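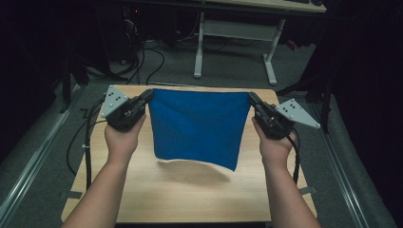

**Istside Laundry to open cloth hire service in Cliswood**

For immediate release

Small businesses in Cliswood will be able to hire washable cleaning cloths by the week from September, when Istside Laundry opens a new collection and delivery round from its premises at Bitar Yard.

The service, called Wonier, is meant for cafés, hairdressers, dental surgeries, village halls and other places that get through a lot of cloths but have nowhere to wash them. Customers receive a bag of clean cloths each week and hand back the used ones in the same visit. The used cloths go to Bitar Yard to be washed, dried, checked and folded.

Istside has washed table linen and staff uniforms for hotels and restaurants for many years. Until now it has only taken on customers with large orders, and smaller firms that rang up to ask about cleaning cloths were usually turned away. The smallest Wonier bag holds 12 cloths, and there is no upper limit.

A trial ran in Cliswood town centre over the spring. Businesses taking part were asked to use hired cloths for all their everyday wiping and drying, and to keep a note of any other cloths or paper roll they bought. Most bought less paper roll by the end of the trial, although two cafés went back to using it for spills on the floor. Istside has since added a heavier floor cloth to the range.
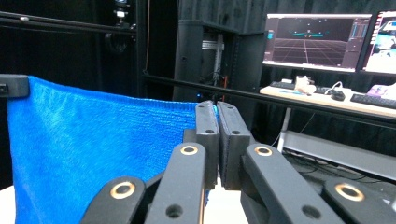
*A bright blue microfibre towel.*

Cloths come in four colours so that those used in toilets and washrooms are kept apart from those used in kitchens. Customers can choose how many of each they would like and can change the mix at any time by telephoning the office before noon on the day before their delivery. Businesses that already have their own colour system can ask for the bags to be made up to match it.

Each colour is washed separately. Fabric softener is not used, as it leaves a coating on microfibre and stops it taking up water properly. The cloths are dried at a low heat for the same reason. Any that come back torn, badly stained or worn thin are taken out of the round and replaced, and customers are not charged for ordinary wear. There is a small charge for cloths that go missing, which will be added up every 3 months and shown on a separate line of the bill.

Istside has bought about 500 cloths to begin with and will order more as customers join. The old drying room at Bitar Yard has been cleared and fitted with new shelves, and the loading door has been widened to let the wheeled cages through. Some neighbours in Bitar Lane had raised concerns about early morning noise from the yard. Vans on the Wonier round will not leave before 7.30am, and cages will be loaded indoors the afternoon before. 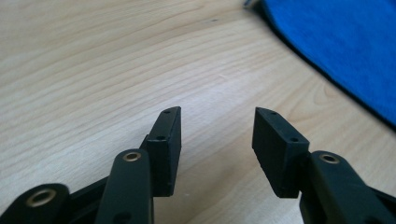 One café owner who took part in the trial said the bags themselves had been the only real nuisance, because the drawstrings pulled tight when damp and were hard to undo with wet hands. She would have liked a bag with a flat top that could stand open under the sink. Another business asked for the same thing in its comments at the end of the trial.

Istside has changed the bags as a result. The new ones have a stiffened rim and a fold-over flap, and the lining can be taken out and washed along with the cloths. Customers from the trial will have their old bags swapped on the first delivery.

Deliveries will cover the town centre, Station Road and the trading estate at first. Villages to the north of Cliswood will be added once there are enough orders to make up a second round. Firms outside the area may collect from Bitar Yard by arrangement, and those that do will pay a lower weekly rate.

There is no joining fee. Customers are asked to give four weeks' notice if they wish to stop, and the service can be paused for holidays or building work without charge. Village halls and community groups will receive a discount of 10 per cent.

Businesses can see the cloths and ask questions at an open morning at Bitar Yard in late August, from 9am until noon. Parking in the yard is limited and visitors are asked to use the car park behind the library. Order forms will be available on the morning and from the Istside office.

**Notes to editors**

Istside Laundry is an independent commercial laundry based in Cliswood. Wonier is the name of its cloth hire service.

A price list and a map of the delivery area are available on request from the Istside Laundry office at Bitar Yard, Bitar Lane, Cliswood.

Ends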